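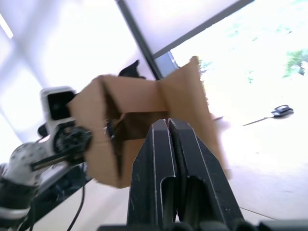 Open day safety check — two-arm bench, Wotidden hall
Checked by: Noeline Ormsby
Date: 21/03/2018

1. Stop button within reach of the operator — OK. Tested twice.
2. Cables clear of the joints — OK for now. Heikki Hyvönen to look at the loops again before the next visit in December.
3. Visitor limit, 44 per session — OK. Ticket 139 was let in late. 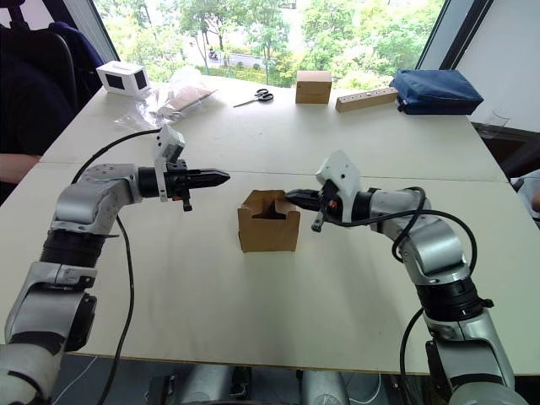

Item 4: box handling, both arms. Scissors on the table — put away before visitors come in.

5. Hands near the grippers — comment. Staff only, and only when the operator calls it.
6. Floor cables — tape down.

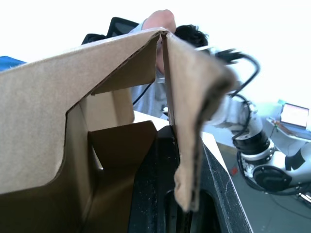
Can visitors touch the arms?
Only with the power off and Teemu Heinonen or another member of staff at the bench.

7. Sign-off sheet returned to room 421 — done.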